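Ticket 466 - Set scores missing after the live scoreboard reconnects
Product: Kitider Scoreboard
Site: Griltthorpe Volleyball Club, main hall
Status: open, waiting for confirmation from the club

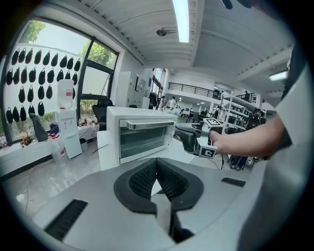 Problem as reported

On Saturday the club played a home match with the Kitider scoreboard and the web page for spectators. In the second set the hall network went down for a short time. When the connection returned, the web page showed the correct points for the current set, but the result of the first set was empty. The scorer's tablet had all the results. The club asks us to find out why, before the next home match against Phillips.

What was already tried by the club

Reload of the web page: no change.
Log out and log in on the tablet: no change.
Correct the first set by hand: the result appeared on the page, and then it disappeared again after the next point.

Log

Monday, morning
I received the match file from the club. The file is complete. The first set is saved as 25-21 and the rally order is correct, so the data were not lost on the tablet. The error must be between the tablet and the page.

Monday, 3:40 p.m.
I repeated the case on our test court with version 7. I played one full set, started a second one and turned off the network at 11-8. After the network came back, the first set was empty on the page. Same result with another browser.

Tuesday
I compared the messages before and after the break. Before the break, the tablet sends all sets. After the break it sends only the set in play, and the page understands this as "there are no other sets" and clears them. This explains also why the correction by hand did not stay.

The Kurnier display on the wall is not affected. It reads directly from the tablet by cable and does not use the web page. Please do not change its settings.

Workaround until the fix is ready

1. Wait for a time-out or for the end of the set. Do not do this during a rally.
2. On the tablet, open Match, then Connection.
3. Press "Send full match". The button is gray while the tablet is offline.
4. Check on the page that all finished sets are there - this can take a few seconds.

If the network goes down again, the steps must be repeated.

Open points

The fix is written and I am testing it with five-set matches, where the last set goes only to 15. I also want to test a change of sides during the break, as I have not seen this case yet.

Question to the club: was the libero list on the page also empty after the break? In my test it stayed, but your file has 2 liberos and mine had only one. Please answer in this ticket and attach the tablet log if you still have it.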